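Counting the throws that are not pitches
Speaker notes, Clerard coaching day, afternoon session
Wendelin Leitner
Version of 05/07/2026

Slide 1. Title
Leave up while people sit down. Say that the handout has the blank log sheet on the back. Notburga Kaufmann has spare copies at the door.

Slide 2. Scope
This talk covers throwing volume in practice for players in the youth and junior squads. It does not cover mechanics, velocity programs or injury treatment. Questions on treatment go to the medical session.
Define terms before moving on. A pitch is a throw from the mound to a catcher with intent to deliver it over the plate. A throw is everything else that leaves the hand: warm-up, long toss, infield work, relays, cutoffs, flat-ground work. Our game sheets recorded pitches. Our practice sheets recorded attendance.

Slide 3. The gap in the record
Read the slide out. A pitcher who also plays shortstop can have a clean pitch count for the week and a high total of throws. The coach who calls him in from short in the fifth inning is looking at the first number.
Point to make: the gap is in the record. Coaches were following the rule we had given them. Do not spend time on individual cases. If someone names a player, move on.

Slide 4. What we logged at Panholm
Squad of 48 players, spring block, 9 weeks. Every practice throw above a catch distance of the base path was marked by an assigned counter. Short tosses and underhand flips were left out. Wumpini Eshun set the categories and trained the counters.
Categories on the sheet:
W, warm-up throws past base distance
F, fielding throws, including relays
L, long toss
B, bullpen
Bullpen throws were kept as a separate line because they also go on the pitching record. Do not add them twice. This was the most common error in the first week of sheets, and it inflates the total for exactly the players we are watching.

Slide 5. Sources of error
Go slowly here, this is the part people ask about.
First, missed throws during warm-up. Everyone throws at the same time and one counter cannot follow more than 3 pairs. We tried a larger group and the sheets did not agree with the video.
Second, rounding. Several counters wrote only numbers ending in zero or five. The totals look plausible and cannot be checked. Tally marks fixed most of it.
Third, late entry. Sheets filled in after practice were lower than sheets filled in on the field for the same drill. We now reject any sheet completed after the players have left.
Fourth, effort. The count treats a lob to second and a hard throw from deep in the hole as equal. We know this. A weighting was discussed and dropped, as the counters did not agree with one another when grading effort. If asked about sensors: Cyrill Lehner compared sleeves for the senior squad and can speak to that at the break. I have no data on them for this age group.

Slide 6. Results, warm-up
Chart of W by week. Let people read the axis first.
Warm-up was the largest category for infielders in most weeks. It was also the least planned. The practice plan gave it a duration and no count, so the volume depended on how quickly a pair threw. Fast pairs finished the same block with far more throws than slow pairs.
Change made: warm-up is now written as a count per distance, and the pair stops when the count is reached. Coaches reported that pairs who finish early stand around. Give them footwork.

Slide 7. Results, fielding
Chart of F by position. The catcher line is high because it includes throws back to the pitcher past base distance and throwdowns. Do not compare it directly with the outfield line.
Third base and shortstop overlap. Players move between them within a practice and the sheet records the position at the start of the drill. Note this as a limit of the sheet.

Slide 8. Changes to the weekly plan
Two-way players get 2 days between a bullpen and a high-volume fielding session. On those days they field and set their feet, and feed the ball into a bucket.
Long toss is moved off the day before a game.
The practice plan carries a planned throw total per player group. The counter writes the actual total next to it. Urs Trummer reviews the differences at the end of the week and passes them to the head coach of each squad. A large difference does not need an explanation in writing, but the next session has to be adjusted.

Slide 9. Field tally without paper
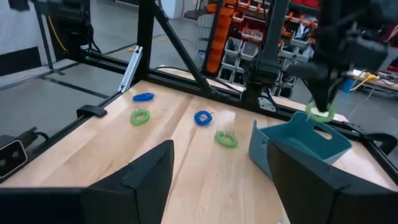
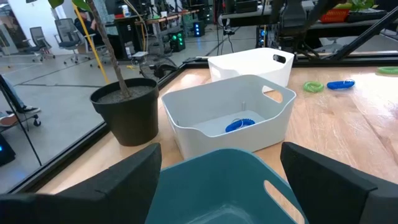 Paper sheets fail in rain and when the counter is also hitting ground balls. The alternative we tested is a token tally: the fielder's group has a color, and the counter drops one token into a container for each completed set of throws. At the end of the drill the tokens are counted by color and only the result is written down. Any small object works if it can be handled with a glove on and found again in grass. Plastic coils like the blue ones on the table here are easy to pick up, and a bin with a cutout handle can be carried from station to station in one hand. Keep the full and empty containers in different colors, or the counter will draw from the wrong one. Egger Field used bottle caps of a single color and lost the split between groups, so the fielding line for those sessions had to be discarded.

Slide 10. Getting started
Pick one squad and one category. F is the best first choice, because drills are already organized in sets. Run it until the counters agree with a video check, then add W.
Do not set limits in the first block. The figures from that block describe the sheet as much as they describe the players.
The templates are in the Flolorar shared folder under practice logs. The old version with the combined B column is still in there until November. Use the one with B on its own line.

Slide 11. Questions
Likely ones: who counts if there is only one coach (a player who is resting his arm that day); whether parents get the totals (on request, through the squad's head coach); how the log treats throws at home (it does not, ask the player and write it in the margin).
Stop in time for the room change. Collect the marked handouts from the front row.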